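The bin system that was going to fix your garage

Every January, and again in July for some reason, the storage people come around with the same pitch. Your house isn't too small, they say, it just needs a system. This time it's Zernton, which is selling a "whole home" set of matching bins with a labeling app and a 22-page planning guide. The full package costs $700. I read the guide so you don't have to, and I have some doubts.

The first one is simple. The guide tells you to buy the bins before you sort anything. Page 2 has a worksheet where you measure your walls and order to fit. At no point before checkout are you asked what you own, or whether you still want it. I can see why a company that sells bins would put things in that order. I can't see why anyone else would.

Then there's the app. You stick a code on each bin, type in what's inside, and search for it later. Fine in theory. A neighbor of mine did this with an older product from Sandhu and kept it up for one winter. By spring the camping stove was listed in a bin that held Christmas lights, and she was back to lifting lids. A strip of masking tape and a marker would have told her the same wrong thing for free.

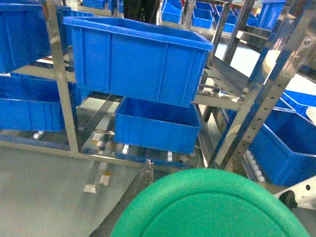
What bothers me more is the claim, repeated four times in the guide, that people with a system "save 50 hours a year." There's no source. I wrote to ask for one and got a cheerful reply about customer feedback, with a discount code attached. I would like to know who these customers are and what they were doing for those 50 hours before. Looking for scissors?

To be fair, the bins themselves seem all right. The Plakamport store has a few out on display, and the lids close properly, which I can't say for the Anent ones I bought a few years ago. If you need three or four decent bins, you could do worse. But you can buy them one at a time, and the person at the counter won't bring that up unless you ask.

My own advice costs nothing and isn't very exciting. Take one shelf. Get rid of what you don't use. Put the rest back, and wait a month before you buy anything to hold it. If you still want a bin after that, buy one - and skip the app.

Several of you asked about vacuum bags for winter coats. I'm testing two kinds now, and one of them has already let the air back in. More on that next time.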